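# Jillier 600 fuel transfer pump

The Jillier 600 is a 12 volt pump for moving petrol or diesel between a storage tank and a car. It is sold mainly to track day teams, rally crews and owners who keep a car in a garage a long way from a filling station. The pump is approved for both fuels. It must not be used for methanol or for race blends with over 20% ethanol.

Part number 2497 is the pump on its own. Part number 3404 is the full kit, with hose, nozzle and bracket.

## What comes in kit 3404

- Pump with sealed motor
- Four metres of anti-static delivery hose
- Manual nozzle with swivel
- Suction pipe with strainer
- Earth lead and clamp
- Gamus inline filter, already fitted

The battery leads are two metres long and fused. If the car's own battery is used, connect it with the bonnet open and the ignition off. Clip the earth lead to bare metal on the car before the nozzle goes anywhere near the filler neck, and take it off last.

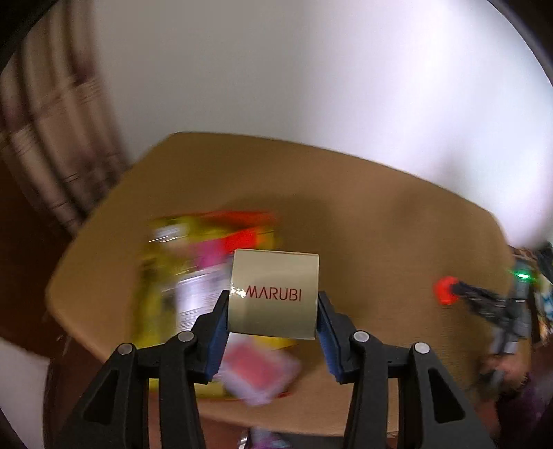
*Small square box marked MARUBI, held between the grip pads.*

Flow rate is 58 litres a minute with the standard hose. Expect less with the longer hose or when lifting from an underground tank. The motor is rated for 30 minutes of running, then needs the same again to cool. A thermal cut-out stops it if that is ignored, and it resets by itself.

The nozzle does not shut off automatically. Low cars with a shallow filler angle, and anything with a bag tank, should be filled slowly. An automatic nozzle made by Siqueira fits the same thread and can be ordered separately.

## Changes from the earlier model

Pumps sold before November had a push-fit inlet. It is now threaded, so old suction pipes need the Jultik adaptor. The bracket holes have not moved. Seal kits are the same for both.

## Delivery and returns

Pumps are sent by courier in two to three working days. We can't take back a pump that has had fuel through it unless it is faulty, and it must be drained and dry before it is posted.

Page updated 2023-02-24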